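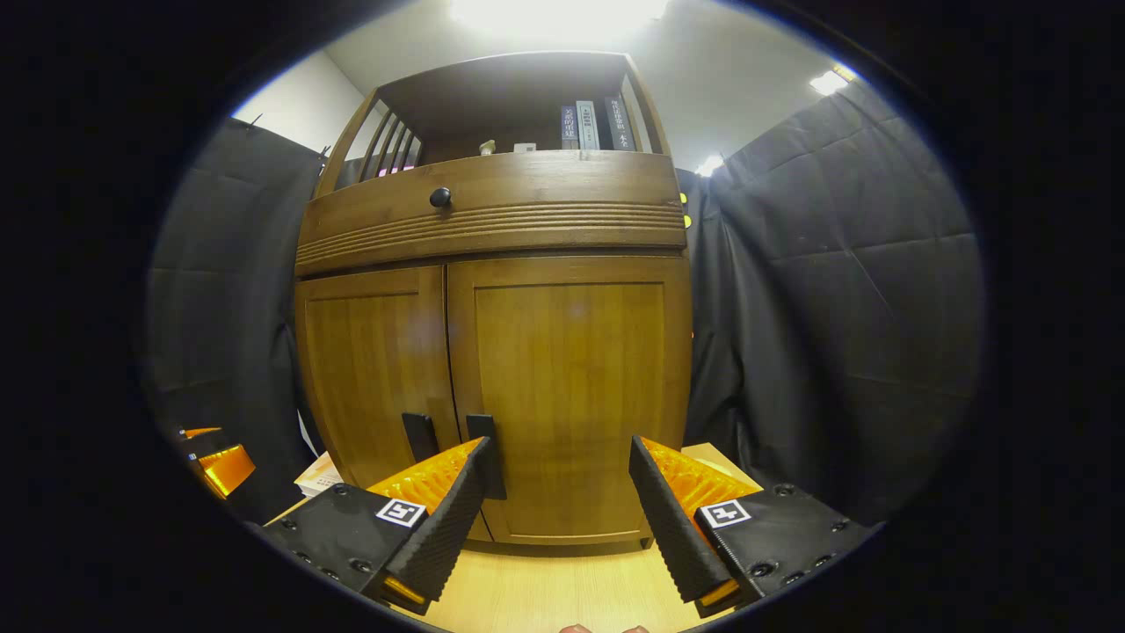
Sports Media and Governance
Week 4 handout: The manager who leaves, and the story that stays

Reading for Thursday: Coste, chapter 9 ("Parting Company"), plus the two Dendport match reports in the course folder. The reports are short. The chapter isn't, so start there.

1. Vocabulary of departure

Soccer managers are rarely fired in print. They leave "by mutual consent," they "step aside," they are "relieved of their duties" as if the duties had been pinching. Hervé Coste calls this the soft exit. A club uses it for three audiences at once: the fans, the next manager, and whoever is working out the severance.

Look at the verb in the first sentence of any club statement and ask who is doing it. "Dendport and Pilletti have agreed to part" has two subjects. Pilletti, you will recall, heard about the agreement on the team bus.

2. The Dendport case

Dervishi took over in June with a squad of 20 and a promise of patience from the board. The patience lasted nine games. Read the two reports side by side:

Report A (home win) calls his back line "brave."
Report B (home loss) calls the same back line "reckless."

Same players, same shape, same distance from the halfway line. Mark every adjective in both reports and write down what happened on the field to earn it. Some of you will find the second column stays fairly empty.

3. The caretaker effect

Results often pick up after a change. Coste is cautious here, and you should be too. A team that fires its manager is usually at the bottom of a bad run, and bad runs tend to end whoever is standing on the touchline in the big coat. Plinby won four straight under a temporary coach, gave him the job for good, and then remembered how to lose.

Terms to know: regression to the mean, honeymoon period, vote of confidence (see also: last rites).

4. For the essay

Pick one departure from any league and compare the club's statement with the coverage the next morning. Limit is 2000 words – quotations count, and so do footnotes, which some of you discovered last time. Fan forums are allowed as sources for what fans said. They are not allowed as sources for what happened.

Next week: the return fixture, and why everyone claims to have forgotten the grudge.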